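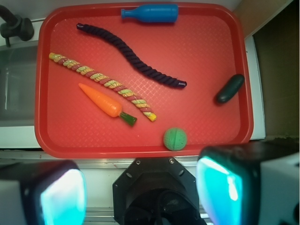

What do the finger pads tell us that the wrist camera doesn't?
Mostly what happens once the fingers close. The wrist view is good for finding an object and choosing an angle, and then the object fills half the picture and the camera has little left to say. The pads pick up contact, and a bit of slip if you squint at the plots.

Tue 9 December, bench by the sink

Noémi wants to know if we can drop the approach labels and let the policy work out the grasp angle from wrist view plus pads. I said I'd try it on the red tray before giving an opinion. I then gave an opinion anyway (no), so today was partly about saving face.

Method, for whoever inherits this notebook: same tray, same toys, objects spread out so nothing touches. Operator drives the first part of the approach, policy takes over near the object. Two conditions, pads in and pads zeroed. Zeroed means the values are blanked in software and the lights stay on, so the picture doesn't change between conditions. In February I unplugged them to get the same effect and spent a week admiring a result that was entirely about lighting. Shirley still brings this up.

Got 19 attempts logged before lunch. Threw out 2 where the Kollár script wrote the pad stream with yesterday's clock. It has a flag to prevent this. The flag is off by default, for reasons known to the script.
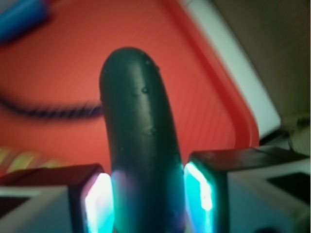 Long smooth things are where the pads ought to help most. The outline gives you an axis and not much else, and a grasp that is slightly off center looks fine from the wrist right up to the lift. With pads zeroed, the policy closes and stops caring. With pads in, it makes a small correction after first contact, maybe a few degrees, and then commits. I had predicted it would do nothing. Noted here in ink so Noémi doesn't have to.

Ropes are another matter. The policy treats a rope as a very thin cucumber and goes for the middle every time. That's okay for picking up and useless for anything you'd want to do with a rope afterward. Not fixing it this week.

Changed the handover height after lunch. The old value came from the Mistance setup, where the camera sits farther back, and I had copied it over without thinking.

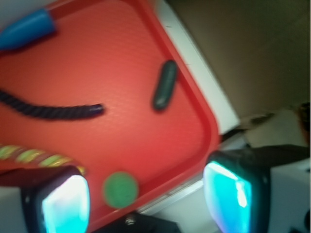
With the new height the policy gets a few more steps of clear view before the fingers take over the picture, and the approach wobbles less. Annoying, as now the morning and afternoon runs can't be pooled. Afternoon total is 11, all usable. I'd call the pad effect real for the long objects and unknown for the ball, where both conditions do about equally well and I suspect a brick would too.

To do:
- rerun the morning set at the new height
- turn the Kollár flag on, tape a note to the monitor
- ask Shirley if the Skakeck plotting code can show both pads on one axis
- stop predicting things out loud

Comments

Noémi A.: I'm printing the ink part. Can you log the angle at first contact as well as the final one? Otherwise "a few degrees" is just you and your eyesight.

Shirley Petrenko: Skakeck can do both pads, but it draws them in the same blue. Pick a color and I'll change it. Also it was nine days in February, I have the emails.

Wodisgate bench: Is the new handover height in the shared config or only on your machine? Ours still loads the Mistance number.

Noémi A.: Only on his machine. Of course.

Last updated: same day, evening, after the comments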